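Notes from the open day at the Sisetti furniture works, November

The Sisetti works is on the river side of Trestcombe, ten minutes on foot from the station. It opens to the public once a year. Entry was free, but you had to sign up for a time slot, and mine was the first one of the morning.

We were split into groups of 6 at the gate and given ear plugs and safety glasses. The visit starts outdoors in the timber yard. Boards arrive already sawn and are stacked with thin strips between them so the air can get through. Most of the stock is ash, beech and maple. Each stack had a chalk number and a moisture reading on a paper tag. Our guide let people try the moisture meter on an offcut.

Next came the kiln building. We couldn't go inside the kilns, but one was between loads and the doors were open. It is a plain insulated room with fans along the ceiling. The control panel has a printed schedule taped next to it, with notes in pencil.

The machine hall took up most of the visit. It covers 2000 square meters and has a raised walkway along one side, so visitors stay clear of the saws. The oldest machine is a Pilkington planer that the company bought secondhand when it moved here. It is still used for wide boards. The newer panel saw does most of the sheet work and is a lot quieter. The works now employs 74 people, most of them in this hall and in assembly.

Assembly was the part I liked best. Drawer boxes are glued up at one bench and checked for square with a pair of sticks. Desks go through in batches. The large order on the floor was for a school district, and after that they were starting on library tables for a customer in Sumonitz. They make about 3000 desks and tables a year.

Finishing is behind a double door because of the dust. Tops are sanded by machine, then by hand along the edges, and get their clear coat in a spray booth. We watched two coats go on through the window.

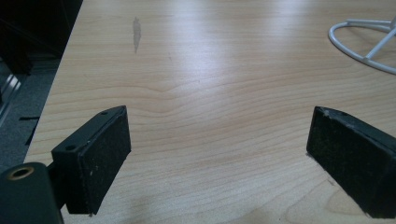 I asked about repairs. The company takes back its own desks for resanding if the top is solid wood, and the customer pays for shipping both ways. Veneered tops are harder to refinish, and they will usually offer a new top for the old legs.

The tour ended in the canteen with coffee and a table of seconds for sale. Cutting boards went quickly. I bought a stool with a small dent in one leg and carried it back on the train.

Parking is very limited, so come by rail if you can. The walkway stairs are steep and there is no elevator. Slots for next year open in the spring, and the early ones go first.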